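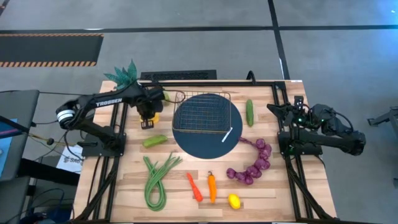

Golob's view is that the basket should sit fully on the mat, or the mat should come off the table altogether; with one side on the wood it rocks whenever anything heavy goes in at the corner.

24 October 2020

Checked her point with a straightedge. The mat adds height under part of the basket only, so the wire floor is not level. Two options: shift the basket toward the center of the mat, or shim the free side with cork. Will try the first on the next layout and leave the cork in the drawer.

Produce. Cucumber goes on bare wood to the right of the mat, long axis near vertical as seen from the near edge. The lighter green one goes lower left, slightly angled. Keep both clear of the mat edge. A cucumber half on the mat rolls off it, and Nair lost 9 placements that way before he moved his.

Storage. Tidstead crate arrived with 42 pieces, 27 usable. The rest had soft ends or split skin and went to compost. Cucumbers keep well for three days in the cool box, then the skin wrinkles. Do not wash them ahead of time. Wipe with a dry cloth on the day.

Table. Butcher block takes stains from cut produce, so whole items only until it has been oiled. Costigan has the Rotwood oil and wants 22 hours between coats. Two coats, light sanding between. Wipe along the strips, not across them. Grit collects in the joints and scratches if dragged.

Basket. The grid is fine enough for small fruit, but stems catch in it. Trim stems before loading. Lift by the rim with both hands. The thin wire bends if lifted from one corner, and Peixoto has already straightened the spare once with pliers.

Open: whether a square mat would suit the basket better than the round one. Golob says yes. No square one in stock. Ask Holtus for a price with the December order, same dark color, and get the thickness in writing.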